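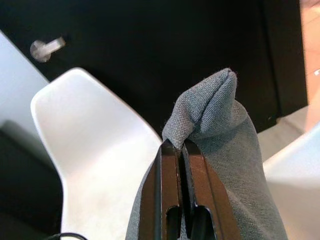 About us

Hi, I'm Hafiz Pasaribu, and I run Hakance, a small shop that sells cloth for everyday use: napkins, dish towels, throws, table covers, and cut lengths for people who'd like to sew their own. We're mostly a gray-and-white kind of place (you may have noticed!) and I've stopped fighting it. I did try mustard one year. I still have the mustard.

The business started with a bolt of gray twill I bought from a closing mill store. It was 35 yards long and I had a plan for maybe two of them. So I made napkins for my sister, then chair throws for her neighbors, and then somebody's cafe wanted a stack, and by the next November I was paying rent on a workroom and learning what a business license costs.

Light gray twill is still what we sell most of, and it's my favorite cloth to talk about, so bear with me. Twill has that fine diagonal running through it. Pinch some in the middle and lift, and it gathers into a soft little peak and then falls away in folds, and you get all these lighter and darker grays out of one plain color. I love that! It's the first thing I do with any new sample, before I read the label or ask the price. If a cloth sticks out stiff like a paper cup, I send it back. Our plain weaves go through the same thing, though I'm a bit more forgiving with those.

You might find a few stray fibers along the edge of a cut length when it arrives. Snip them, don't pull them. If you'd like the edges hemmed before we ship, tick the box at checkout and we'll do it in matching thread (allow two extra days, three if it's a big tablecloth).

There are four of us now. I do the buying and the emails, and the other three cut, sew, fold and pack, and they're all faster than me at every one of those jobs. Folding especially. I've been shown the napkin fold many times and mine still come out as a sort of trapezoid.

Our lines have names, and people ask, so: Benjelloun is the heavier table linen, and Mustska is the soft one for throws and chair covers, which looks great over a plain white chair if you want to take the chill off the seat. Nukoteck is our tough kitchen cloth. The name was meant to be temporary, but then the labels got printed, all 1111 of them, and I wasn't going to unpick that.

Last year we sent out some 442 parcels in November alone, which for us is a lot of tape. Orders usually leave within two working days. Returns are fine as long as the cloth hasn't been washed or cut, and if you're not sure about a shade, write and ask for a swatch first. Swatches are free and they go out in an ordinary envelope.

You're welcome to visit the workroom too, just email ahead so there's a clear bit of table to spread things out on. Bring a cushion or a curtain if you're trying to match something.

Hafiz

Page updated November 29, 2025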